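Budget for the Fingers First

Posted Fri 2 February

Most equipment plans for manipulation work are written from the top of the price list down. The arm goes in first, then the controller, then a table to bolt it to, then the computer. Whatever money remains is assigned to a line called "accessories" or "consumables," and that line is where the trouble starts in June.

I have read a fair number of these plans, and written two bad ones. My position is that the order should be reversed. A group that wants a machine to tidy, sort or pack household goods should price the contact parts first, the recording of human demonstrations second, and the arm last.

Consider what wears. An arm from a competent supplier will run for years inside its rated load. Finger pads will not. Soft pads glaze, tear at the edges and pick up lint, and a pad that has lost its texture behaves differently from the one used in last month's recordings. On the Laur project we planned for one spare set of pads per gripper and went through 11 sets before the first review. The pads were cheap. The delay was not: each reorder had to pass through the same purchasing route as a new instrument, and three times the work stopped while a form moved between offices.

The hand-held gripper has changed the arithmetic, and budgets have been slow to notice. A person holding a pair of fingers with a camera attached can collect grasps in an ordinary room with no arm present. We bought ours from Skuluvo at 800 dollars a unit, with a linkage that can be taken apart with one hex key. Six units cost less than the service contract on the arm we had originally specified. I do not claim that one replaces the other. The arm is still needed for testing, and a policy that looks fine in recorded data can fail on hardware in the first minute. But the arm is needed later, and in smaller numbers than people request.

There are objections. The first is that capital money and operating money come from different pots, and that it is easier to get a large machine approved than a stream of small orders. True in many places. The remedy is to write the spares into the capital request as part of the machine. A gripper with two years of pads, pins and screws is one item if the quote says it is one item. Momar, who supplied our linkage parts, reissued a quote in that form within a day of being asked.

The second objection is that hand-held collection costs labor, and labor is dear. Also true. We logged 74 hours of paid handling time in the first phase, and most of it went to setting out objects and putting them back. That is a real cost and it belongs on its own line. Hiding it under "staff effort" makes the arm look cheaper than it is, since somebody sets out objects for the arm too.

The third is the one I take most seriously. Test objects are usually not budgeted at all. The Mikska plan listed a set of rigid blocks, a set of cups and nothing else, on the theory that everything else could be brought from home. Blocks and cups are a poor guide to a room that people live in. The difficult material is light, shiny, crumpled or see-through, and it lies in piles on soft surfaces that move when pushed. Clear packaging throws reflections that a camera may read as edges. A smooth bottle on plush fabric can roll or sink as the fingers close.

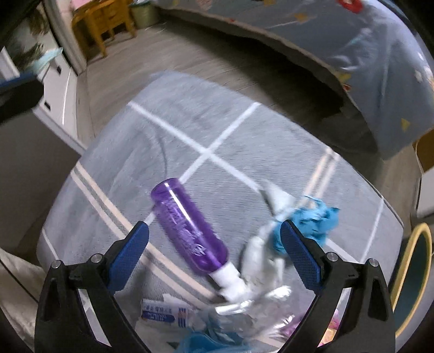 Fingers open on either side of a purple bottle, with clear packaging and wrappers next to it on the blanket.

A load like that should decide the specification. Opening width, pad texture and fingertip thickness all matter more here than payload, and payload is the figure most often quoted in the request. A light bottle needs very little lifting force. Getting hold of it without dragging the neighboring wrapper along is a matter of geometry and pad surface, and both are bought with small money.

For a group starting now, I would write the plan in this order: test objects, including replacements for the ones that get crushed; hand-held units, with one held back as a spare; pads and pins for the full term; storage and labor for collection; then one arm, with delivery set after the first block of data has been reviewed. Leave the mounting plate until the arm is confirmed -- we paid for ours twice.

The total may come out the same as before. Ours was slightly lower, but I would not promise that to anyone with a different building or a different purchasing office. What changes is which line runs out first.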